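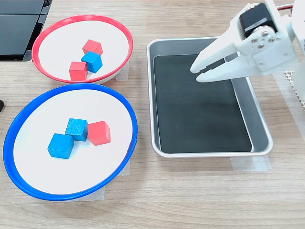 Six Blocks, Two Bowls, One Tray

5 min read

I've been promising a post on the sorting table since August, and I kept putting it off because every time I sat down to write I ended up playing with the blocks instead. So I'm typing this with a cup of coffee well away from the good tabletop, and I'm going to get through it.

If you've read this blog for a while you know I love small wooden things. Spools, pegs, drawer knobs, the leftover ends of dowels. But painted cubes are my favorite, and I mean the plain kind, no letters or numbers, no ducks. Just a color and six sides! You can still see the grain through the paint on these, and the finish is matte, so the top of each one catches the light and the sides go a shade darker. I could look at that all day.

The cubes came from Grornwood, in a box of 24, in more colors than I wanted. I tipped them all out on the first evening, had a wonderful time, and then put everything but the red and the blue back in the box and the box on a high shelf. Yellow is lovely. Green is lovely. Four colors at once is a mess on the table and a lot of chasing under the radiator.

The bowls were the real find. There's a housewares store in Clillevlow called Kandpal, the long narrow kind where you have to turn sideways for other shoppers, and way in the back they had a stack of shallow bowls with colored rims. White inside, one stripe of color around the edge. I bought a red and a blue for $11 the pair and carried them home on my lap on the bus like eggs. I had been using two cereal bowls with a scrap of ribbon tied around each, and the ribbons slid off constantly, so you can imagine how pleased I was with myself.

The game, if you can call it that, is as simple as it sounds. Mix up the cubes between the two bowls, then put them right. Reds go to the red rim, blues go to the blue rim. I like to start with just one stranger in each bowl, so there are two that match and one that doesn't. It's enough to give you something to fix, and it's over quickly, and then you want to do it again.
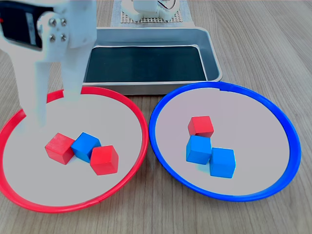 Red, blue, red. You know which one has to go.

My friend Hashini Jayasinghe has run a playgroup for years and she's the one who got me onto the white insides. Her old set had solid-color bowls, and she said a red cube at the bottom of a red bowl just sort of melts away, so you have to lean right over to see whether it's there. With a white floor and a colored rim you get both: the edge tells you where a thing belongs, and the white shows you what's landed there. I'd never thought about it for one second before she told me and now I judge every bowl I meet.

She also talked me into wide and shallow. My first instinct was something deeper, so nothing would roll out (cubes, rolling, I know). But a deep bowl means reaching down the side with your fingertips and coming up with two when you wanted one. A shallow one with lots of spare room lets the blocks lie apart, or huddle up, or lean on each other at silly angles, and you can still get at them.
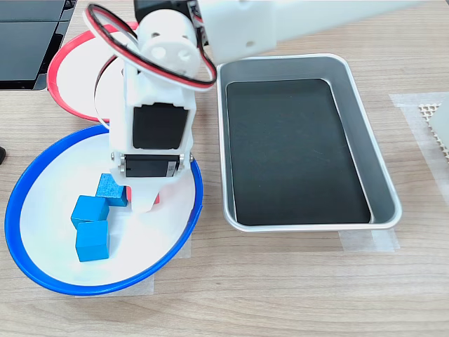 Finishing a color is the best part, and I will not hear otherwise. There's a little jolt when the last one goes in and it all agrees with itself. I usually do blue first for no reason except that blue is my favorite of the two, and there is something so satisfying about three blue cubes inside a blue rim, with the worn edges showing a bit lighter than the rest. I like that wear, by the way. Hamish Crichton, who I share the workshop with, has offered more than once to touch up the paint for me and I keep hiding the box from him.

Now, the tray! I get asked about the tray more than anything. It's a plain silver-gray metal one with rounded corners and sloping sides, and I put a black mat in the bottom of it. The metal on its own was far too loud. Drop a cube on a bare metal tray at seven in the morning and you'll hear from the whole house. With the mat down it's just a nice soft thud, and the red and the blue both look terrific on the dark background.

You can play without it. But it opens up some other rounds:

Everything out onto the tray, then sorted back home into the bowls.

One color on the tray and the other left where it is, which is a quick one for tired people.

A line along the tray, red, blue, red, blue, and then somebody sneaks in and swaps two.

I tried a Joda tray first, the one with the dividers, and I wanted to like it more than I did. The compartments were too tight for my blocks and once something was in a corner it stayed there. It holds my sewing clips now and it's very good at that.

One practical thing. Bowls travel. You reach in, you nudge the rim, and by the fifth round they've wandered across the table and one of them is hanging off the side. I put masking tape down to keep them where they are, and it made such a difference that I taped down the tray too. Use the pale see-through-ish kind that peels off easily, and try it on a hidden patch of your table first. Mine is light wood with a long straight grain and I am extremely fussy about it. So far so good, not a mark. 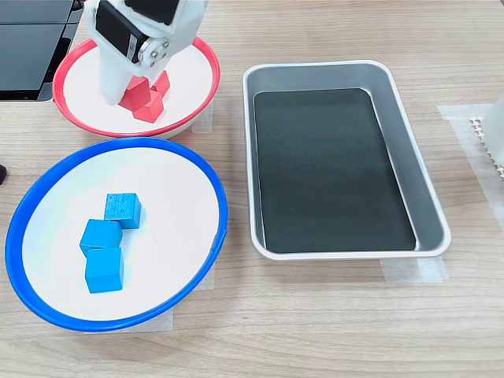 For storage I do nothing clever. The cubes stay in the bowls, sorted, overnight. I tried stacking it all away in a cupboard and the set got used half as much, and then hardly ever, so out it came again. If it's on the table someone will walk past and move one red block over to the blue side just to be a pest, and then the next person has to sort it out, and that's pretty much how we all ended up playing this at eleven at night.

Hashini wants me to add a third bowl. She thinks yellow. I went back to Kandpal to look, and they had green, a sort of mustard, and one very handsome black rim that I have no cubes for at all. I didn't buy any of them, but I did ask the man at the counter when the next delivery comes. If a proper yellow shows up I'll get the box down from the shelf and report back. In the meantime, if you have a set like this at home, tell me what size your bowls are, and whether you went with cubes or something rounder, as I have my eye on some wooden balls and could use talking out of it.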